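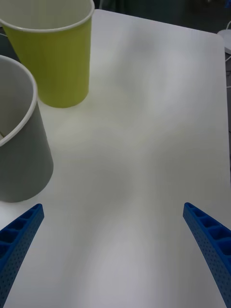

Zwei Pappbecher auf dem weißen Tisch, einer gelbgrün, einer grau

Thema: Förderabgabe Hurkholm, wer war im Januar bei der Anhörung?

moorhenne_80
Guten Abend zusammen, ich bin erst jetzt dazu gekommen, mir die Unterlagen zum neuen Entwurf in Ruhe durchzulesen, und ich muss sagen, mir schwirrt der Kopf. So wie ich es verstehe, will das Land die Förderabgabe auf Erdgas aus dem Feld Hurkholm senken, damit Vostex die alten Bohrungen weiterbetreibt. Dafür soll die Gemeinde 5 Jahre lang einen festen Ausgleich bekommen. Hat jemand von euch verstanden, was danach passiert? Ich habe den Anhang zweimal gelesen und finde nichts dazu. Liebe Grüße in die Runde!

Torfstecher
Hallo Moorhenne, schön, dass du wieder da bist! Zu deiner Frage: Danach läuft der Ausgleich aus, Seite 12 unten, ganz klein. Ich halte das trotzdem für vertretbar. Wenn Vostex die Bohrungen stilllegt, bekommen wir gar nichts mehr, und die Leute in der Aufbereitung stehen auf der Straße. Mein Schwager arbeitet dort, insofern bin ich natürlich nicht ganz neutral, das gebe ich gern zu.

Xiuying Qin
Lieber Torfstecher, da möchte ich dir bei aller Sympathie widersprechen. Der Rückbau ist doch der springende Punkt. In der Genehmigung stehen 1.865 Meter Leitung, die irgendwann aus dem Boden müssen, und im Entwurf steht kein Wort davon, wer dafür Geld zurücklegt. Ich habe das in der Anhörung gefragt (es war schon nach neun, die Hälfte war heimgegangen) und die Antwort vom Ministerium lautete, das werde in einer Verordnung geregelt. Welche Verordnung, konnte mir der nette Herr leider nicht sagen.

Torfstecher
Das mit der Verordnung ist bei solchen Gesetzen aber üblich, Xiuying. Man schreibt ja nicht jedes Rohr ins Gesetz. Beim Feld Platwood lief es genauso, und dort ist inzwischen alles ordentlich geregelt.

deichkind_west
Ordentlich geregelt? Ich wohne da! Der Bohrplatz liegt seit Jahren hinter einem Bauzaun und meine Kinder kennen ihn gar nicht anders. Nichts für ungut, ich lese deine Beiträge sonst wirklich gern, aber da hast du eine alte Pressemitteilung erwischt.

moorhenne_80
Danke euch, das hilft mir schon sehr. Weiß jemand, wie viele Einwendungen eingegangen sind? Im Gutachten vom Büro Zheng steht etwas von rund 3.000, aber ich bin nicht sicher, ob da die Sammellisten mitgezählt sind.

Xiuying Qin
Mit Sammellisten, soweit ich weiß. Ich suche das Protokoll heraus und stelle es in den Dateibereich, heute schaffe ich es nicht mehr. Wer die Seite mit den Bohrplätzen braucht, bitte kurz melden, die ist getrennt abgelegt.

Torfstecher
Ich bitte, gern per Nachricht. Und deichkind, wenn du ein neueres Datum zu Platwood hast, her damit, dann korrigiere ich meinen Beitrag.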